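Hi Shabnam,

You asked for a plain update on the Kukus oral history project before the June payment, so this is me at my kitchen table with too much tea, trying to remember everything since the last one.

The big news first: we've now recorded 11 people who worked at the old Bhutto Street bakery or bought their bread there, and they are wonderful talkers! One of them sang us the delivery boys' song twice (the second time with all the rude verses, which will need some thought before the exhibit). Haris Khokhar has typed up most of the interviews and is waiting on me for the spellings of family names. I'm behind on that – sorry, Haris. 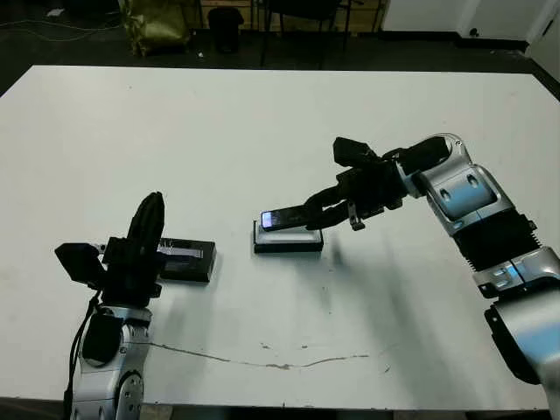

Sound quality has been my main headache. The front room at Tuno House picks up every bus, and I lost a good stretch of one interview to a fridge. We've changed how we record now, and a mobile phone over a big white tabletop like that one is really all the gear I want from here on, with a cushion under the mic and the windows shut. The older folks forget a phone much sooner than they forget a recorder with blinking lights, and I get better stories out of them.

Money is fine. Of the 4,000 you gave us, 1,051 has gone, nearly all of it on typing, bus fares and scanning. I haven't touched the printing budget and I'd like to keep it whole for the booklet. Vuronis Print still owes me a price for the version with color pages.

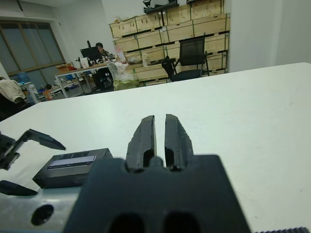
White tabletop with a flat black box, labeled on top.

Two interviews had to be put off, and I may end up doing them by phone. Could we push the booklet draft back a little if that happens? The exhibit text is further along than I expected, so you can have that early if it helps. I still need your okay on the consent form too – it's the short one, with the line about grandchildren added.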